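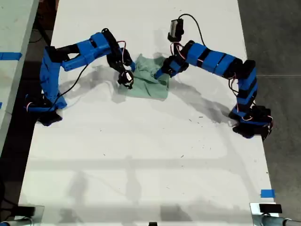 白色台面上的浅绿色布料，还没有展平。

致：Divitz 基金，Rizwan Dissanayake 先生
报告人：Menaka Talukder
项目：Triseveck 旧衣整理与再使用（Levville 工作间）
报告阶段：第二阶段，至十二月

Dissanayake 先生，您好：

现在向您报告 Triseveck 项目第二阶段的情况。上次您来信，希望我们少写计划，多写已经做的工作和遇到的困难，所以这一次我按照工作的顺序来写，费用放在后面。

一、工作间和台面

本阶段开始的时候，Levville 的工作间还在使用原来的旧木桌。旧桌子的表面比较粗，薄的针织衣物放上去容易勾线，深色的桌面也让人看不清浅色衣物上的污点。用贵基金批准的设备款，我们换成了白色的大台面。换了以后，检查的速度有提高，主要是因为衣物的边缘在白色的背景上容易看见，不需要反复拿起来对着灯看。

白色台面也有缺点。表面容易留下擦痕和小的黑点，有时候同事把这些黑点当作衣物上的污渍，要把衣物移开才能确认。现在我们要求每天开工以前先擦一次台面，擦不掉的地方就记住它的位置。另外，顶上的灯光在台面上有反光，检查白色的棉布时不太方便。我们试过把灯的角度调整一点，效果有限，下一阶段想换成比较柔和的灯罩。

二、展平和折叠

这一部分是本阶段花时间最多的工作。从 Matubbar 仓库送来的衣物都是压紧打包的，拿出来的时候皱在一起，领口、袖口和下摆常常分不清。以前每个人有自己的做法，结果同一箱里衣物的大小不一样，装箱不整齐，取出来的时候又散开。

现在统一的步骤如下：先把衣物整件放在台面上，不用力抖；找到两个可以确定的点，一般是两边的肩缝；从这两个点轻轻拉开，让布料自己落平；然后检查正面和背面；最后沿中线对折，再折袖子和下摆。对于没有明显肩缝的衣物，从下摆的两个角开始。

我需要说明，轻的棉质衣物比我们预计的难处理。厚的外套放下去以后基本保持形状，但是薄棉布一捏就聚成一团，下面的一层常常跟着上面的一层一起被捏起来。如果没有发现，展开以后里面会留一道折痕，折好的衣物就一边厚、一边薄。

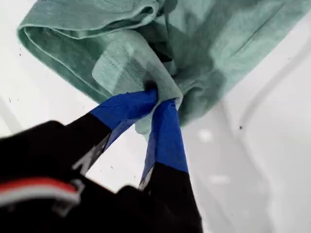

为了解决这个问题，我们在操作说明里增加了一条：捏住布料以后，先提起一点，看它怎样下垂，再决定往哪个方向拉。如果垂下来的部分有两层，就放下，重新找边。这个动作看起来慢，但是减少了返工。捏的位置也很重要，应当离缝线近一些，因为缝线处的布料比较稳定，不容易被拉变形。浅色的薄布还有一个问题，就是捏得太紧会留下小的皱纹，要用手掌抚平以后才能折。

关于折叠的顺序，同事之间曾经有不同的意见。有人认为应当先折袖子，再对折，这样正面比较平整，也更像商店里的样子。我们把两种方法都用过，最后决定保留先对折的做法，理由是我们的箱子比较窄，对折以后的宽度正好合适。如果以后更换箱子，这个决定可以再讨论。

三、装箱和标签

衣物折好以后按照用途分成4类：可以直接使用的、需要清洗的、需要缝补的、只能作为布料回收的。每个箱子最多放12件，再多箱盖就不能平放，叠起来会倾斜。标签写在箱子短的一面，这样放在架子上也能看见。上一阶段标签是写在箱盖上的，找一箱东西要把上面的都搬下来，这个安排是我的疏忽，现在已经改正。

需要缝补的一类目前积压比较多。问题常常很小，例如掉了扣子，或者侧缝开线，但是一件一件处理很费时间。我们正在和 Levville 的缝纫班商谈，希望把这些衣物作为学员的练习材料。对方的态度是愿意的，不过运输由哪一方负担还没有谈好。

四、费用

台面和箱子的费用在预算以内。清洗费超过了原来的计划，原因是本阶段收到的衣物中，在潮湿地方放过的比较多，有气味，需要洗两次。我们从办公用品一项里调整了一部分来补充，总额没有变化。详细的表格和收据我会单独寄给您的同事。

原来计划购买的蒸汽熨烫设备暂时没有购买。统一展平的步骤以后，大部分衣物不熨也可以达到分发的要求，我认为应当再观察一段时间。如果贵基金同意，我希望把这笔款项保留到下一阶段，用于灯罩和缝补的材料。

五、下一阶段的安排

第一，完成操作说明的图文版本，挂在台面旁边的墙上。现在的说明全是文字，新来的同事读起来比较吃力。第二，在工作间安排4次内部练习，内容以薄棉布和针织衣物为主，每次结束时由参加的人互相检查折好的衣物。第三，和 Matubbar 仓库商量改变打包的方法，请他们不要把潮湿的衣物和干的放在同一包里，压包的时候也不要压得太紧。

请您答复两件事情：熨烫设备款是否可以保留，以及调整清洗费是否需要另外填写申请表。收到您的意见以后，我会修改下一阶段的预算表，再寄给您确认。

感谢您一直以来的支持和耐心。

Menaka Talukder
Triseveck 项目，Levville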